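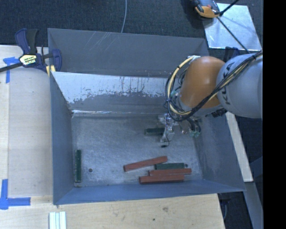
A robot arm reaches into a metal bin holding red and green blocks at the Toltine site.

Home | News | Safety Notices | Facilities | Contact

Cable fault halts bin-picking work at Toltine

Nov 3, 2024

Work on the bin-picking cell at the Toltine site has been suspended following a fault in which the robot arm failed to stop at its programmed depth and pressed its gripper against the floor of the bin. No one was injured. The cell will remain out of service until an inspection of the arm, its cabling and the safety circuit has been completed.

The fault occurred during a scheduled run of 445 picks. The cell had completed 394 of these when the signal from the gripper's contact sensor was lost for a short period. The control program should have treated the missing signal as a reason to stop. It continued instead to act on the last value it had received, and the arm kept moving downward until the force limit in the robot's own controller was reached and the drives shut off.

An operator standing outside the guarded area pressed the emergency stop shortly afterward. Power to the cell was locked out, and the shift supervisor was informed in line with site rules.

A first examination has traced the loss of signal to a worn conductor in the cable bundle that runs along the wrist of the arm. The bundle is carried in a loop around the wrist joint so that it can follow the movement of the gripper. Engineers found that the loop had been tied more tightly than the installation drawing allows, and that one conductor had been bent repeatedly at the same point. The bundle was last replaced in May, when the gripper was changed.

"The mechanical damage is minor, but the way the program responded to a lost signal is a serious matter," said Farzana Khan, head of equipment safety at Elham, which operates the site. "A missing reading must always bring the arm to a stop. We will not return the cell to use until that has been shown under test."

The gripper has been removed and sent to Sindach, the company that assembled it, for measurement. Sindach has confirmed receipt and expects to report on the condition of the finger and its mounting before the inspection closes. The bin has been kept as found.

Parsons, the contractor responsible for the control software, has been asked to supply a corrected version of the program together with a written account of how the error passed acceptance testing. Elham said that the original test plan covered a cable that was fully disconnected before the start of a run. It did not cover a signal that dropped out and returned while the arm was moving.

The same program is in use in 3 other cells at Toltine. These have been limited to reduced speed, and operators have been instructed to check the wrist cabling at the start of each shift. Any bundle showing cuts, flattening or exposed wire is to be reported, and the cell concerned is to be locked out. Temporary repairs with tape are not permitted.

Staff are reminded that the guard gate must stay closed whenever a robot is powered, including during slow-speed trials. Jammed parts may be cleared from a bin only after lockout, and only by persons who hold a current permit for the cell in question.

Elham has also asked that any earlier case of unexpected downward movement be reported, even where the run was completed normally. Reports may be made through a line supervisor or directly to the Equipment Safety Office. Findings will be published under Safety Notices when the inspection is complete.

Contact: Equipment Safety Office, Toltine | Copyright 2024 Elham. All rights reserved. | Back to top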